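Skidari Box: your questions answered

How does the subscription work?
You pay monthly and we post you a box of five beauty items. At least two are full size and the rest are travel size. Boxes are packed in the first week of the month and posted in the second.

What does it cost?
The monthly plan is £14 a box, postage included within the UK. If you pay for six months at once, the sixth box is free.

Can I choose what goes in my box?
Partly. When you join you fill in a short profile covering skin type, hair type and anything you don't want to receive. One item each month is your pick from a choice of three, and we email you when the choice opens. If you haven't picked within 10 days we choose for you from your profile.

I never wear lipstick. Can I stop getting it?
Yes. Go to Profile, then Leave Out, and tick lip colour. You can leave out up to four categories. Changes made after the box has been packed will apply from the following month.

Which brands do you carry?
Most months include something from Feten (skincare) and Kaimal (hair and body). Ritberg make-up joined in April. We also carry smaller makers for a month or two at a time, and their items are listed in the shop while stock lasts.

Are the products tested on animals?
We ask every brand for a written statement before we list it, and we don't take brands that test on animals. Vegan items have a V next to the name on the card in your box. Not everything we send is vegan, as some balms contain beeswax.

I have allergies. Is it safe for me to join?
Full ingredient lists are on each product page, and we put them up before the box is posted. We can't pack a box around a particular allergy. If you react to something, stop using it, speak to a pharmacist and let us know the batch number printed on the item.

Can I skip a month?
Yes, as often as three times a year. Press Skip on your account page before the last day of the month. You won't be charged and your plan carries on afterwards. On the six-month plan, a skipped box is added to the end.

How do I cancel?
Account, then Plan, then Cancel. There is no fee. If your next box has already been paid for, it will still be sent.

Something arrived broken or is missing. What now?
Email us within 14 days with your order number and a photo of the damage. We replace the item if we have it, and refund its share of the box if we don't. Complaints that haven't been sorted out by the help desk go to Maximiliano Esteban, who runs customer care.

How do points work?
You earn 10 points for each product you review and 111 for bringing in a friend who stays for two boxes. Points come off shop orders but can't be used against the box itself. They run out after a year.

Can I give a box as a present?
Yes, for one, three or six months. Add a message at checkout and we print it on the card. Gift plans don't renew.
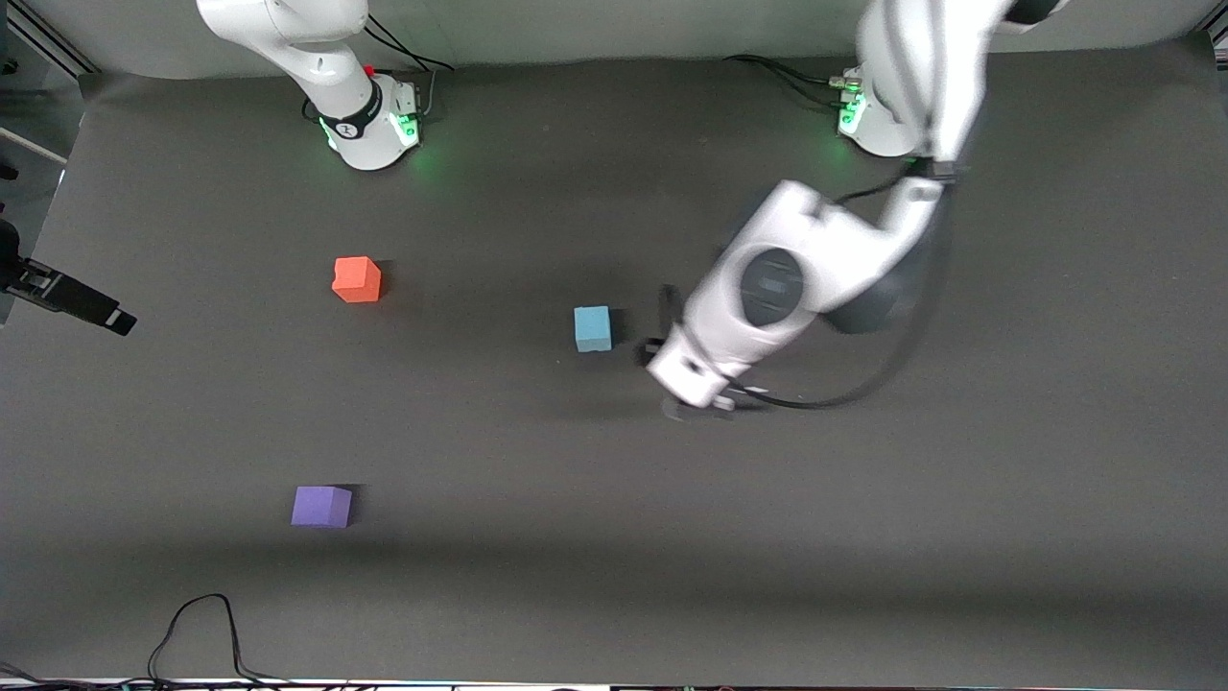
Do you post outside the UK?
Only to Ireland and the Channel Islands at the moment. Postage is £4 extra per box and delivery takes up to ten working days.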